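2018-05-10

The Plurnside archive finished its move to the new disks last night. It holds 3126 text files, most of them notes I wrote for myself and a few hundred inherited from Songül Baysal when she left Ninalport.
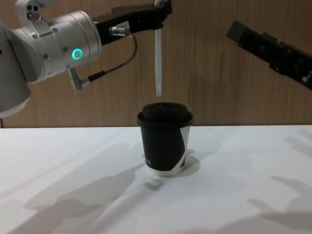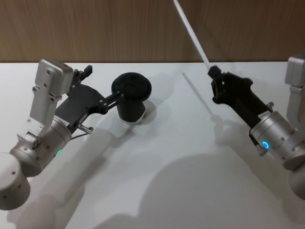

The main problem was file names. The old server ignored case and the new one does not, so links that had worked for years stopped resolving. A first pass of the link checker reported 468 broken targets. Most differed from the real name by a single capital letter, and a short script fixed those in one run.

The rest took longer. Songül used Org for everything and wrote her links relative to whichever folder she happened to be in. I considered converting her files to Markdown and decided against it – her tables carry formulas, and I did not want to rewrite them by hand. They now sit under their own root, with one variable that sets the base path.

Encoding was the other nuisance. Around 100 files were Latin-1 with no marker of any kind. I converted them in batches of 15 and read the diff for each batch before committing. Two had been damaged earlier and had to be restored from the Stollutau backup, where the May copies were still intact.

Still open: the search index does not fold dotted and dotless i correctly, so a search for a Turkish place name can miss half its entries. I have a patch for the tokenizer but have not tested it against the full set.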